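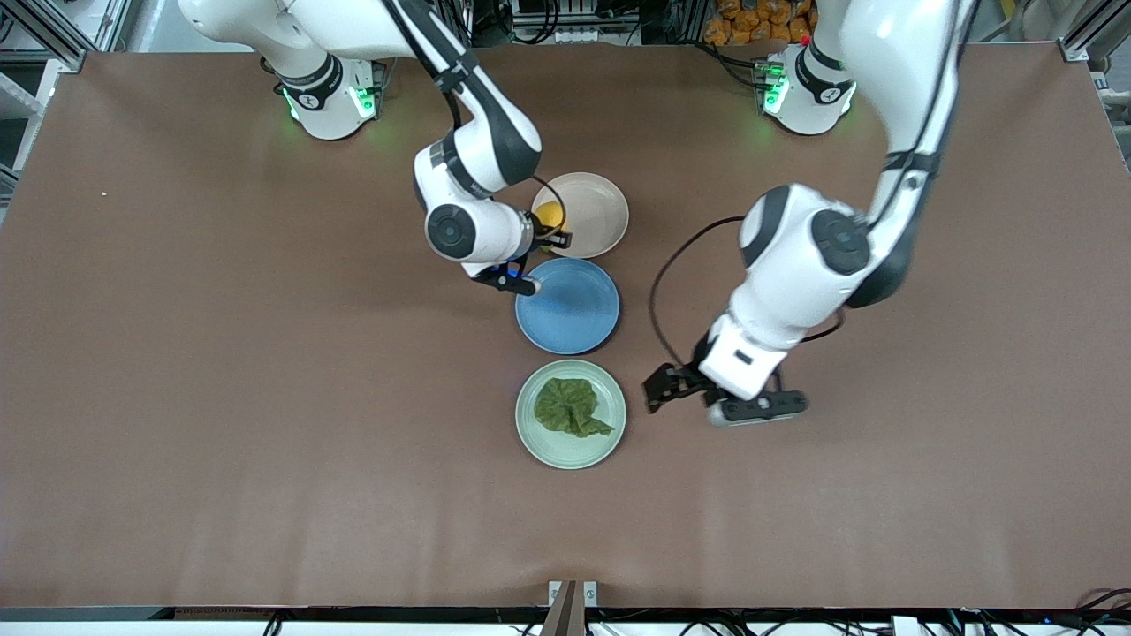 Wanted: table layer and plate person for Zelik, part-time, start as soon as you like

Hello! I'm Tímea Farkas and I run Zelik, a small supper place with a hire cupboard attached, which sounds grander than it is. We lend out crockery to people having weddings, christenings, big birthdays and the odd wake, and a few evenings a week we feed people ourselves at the long tables in the front room. I'm looking for one more pair of hands, mostly for the plates.

By plates I do mean plates. We've got 2,882 of them at the last stocktake (February, never again in one afternoon) and hardly any of them match, which is the whole point of us. Customers ring up and say they'd like something cheerful, and then somebody has to go to the shelves and put together a table where the cream ones calm down the blue ones and the green ones don't end up all at one end. I love this bit. If you've ever rearranged a friend's table while they were in the kitchen, you'll probably love it too.

What you'd be doing

Checking plates in and out, washing the ones that come back not as clean as people promised, and looking over every rim for chips. Chipped ones go in the crate by the back door and get written in the book.

Laying sample tables for customers who come in to choose. We do these on bare brown tabletops with no cloth, so the colours show up properly, and we put out a bit of fruit. Lemons usually — they look right next to nearly everything and they last all week.

Laying up for supper on the evenings we're open, and clearing afterwards. You won't be asked to cook, though you may be asked to peel.

Packing crates for delivery. Gál drives the van and is very particular about how they're stacked, so please let him show you even if you've done it before. Most of our hires go out to the halls at Stekach and Skeka, and now and then you'd go along to help set out at the other end. Our biggest job so far was 400 place settings and I'd quite like to do another one that size, but only with more help than I had last time!

Hours and money

Three afternoons a week to begin with, plus two suppers, and we can swap those about between us if you've got children or college or another job. Pay is by the hour and I'll tell you the rate when you ring. Tips are shared out equally at the end of each supper, kitchen included. You get fed before we open.

Who I'm after

Somebody careful who doesn't go slow. You need to be happy on your feet and all right lifting a full crate with another person. A decent eye for colour is a big help, and I'd sooner have that than years of waiting tables. You don't need any certificates. Good with the public would be lovely, but if you're shy there's plenty to do at the back and Gál hardly talks either.

How to apply

Ring or drop in any afternoon, or leave a note through the door with your number on it. Please don't send a long CV. Tell me what you've been doing lately, which days you can't do, and what you'd put on a table for six with only three colours of plate. I'll ask you in for a paid trial afternoon, which is mainly washing, sorting and laying one table your own way.

Notes in by 17 March 2020 please. The side bell is the one that works, and mind the step.

Tímea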